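Magnesium at night, is glycinate worth the extra?

flerdenhill
I've been on the Cordeiro magnesium citrate since May, two tablets with dinner. Sleep is a bit better but my stomach is not keen. The glycinate from Nunar is nearly twice the price. Has anyone swapped and noticed a difference?

oatcake_937
Swapped last winter. Stomach settled within a week. Sleep no different as far as I could tell. I take it half an hour before bed with a bit of toast.

Kurnau Pete
Look at the elemental figure on the back before you compare prices. The big number on the front is often the weight of the whole compound, and the magnesium part is a lot smaller. Work it out per 100 mg and the gap between brands can go either way.

flerdenhill
Thanks, I hadn't looked at that. The tub just says "high strength" on the front.

mossbank
I'd save the money. Pumpkin seeds, spinach, beans, wholemeal bread. I stopped all tablets two years ago and sleep the same as I did on them.

oatcake_937
Fine if you eat like that every day. I work shifts and I don't.

mossbank
Tin of beans keeps in a locker.

Kurnau Pete
Both can be true. If your diet is decent you may not need it. Also worth asking the pharmacist if you're on anything else, as it can get in the way of some antibiotics and thyroid tablets. Leave a gap of a few hours if they tell you to. 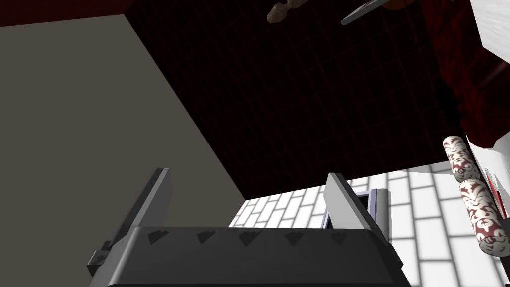

Gripper, open (render)

flerdenhill
No other tablets here. I might drop to one citrate a day first and see if that sorts the stomach.

tidewatch
That's what I did. One with breakfast, one with dinner was fine, both together was not. The powder was worse for me than the tablets, and it tastes of chalk.

oatcake_937
The powder is fine in squash. Don't put it in tea.

mossbank
Still say try a fortnight off everything. You can't tell what's working otherwise.

flerdenhill
Fair point. I'll finish this tub, have two weeks off, then decide on the Nunar one. Will post again on a Tuesday when I'm off work.

Thread views: 1553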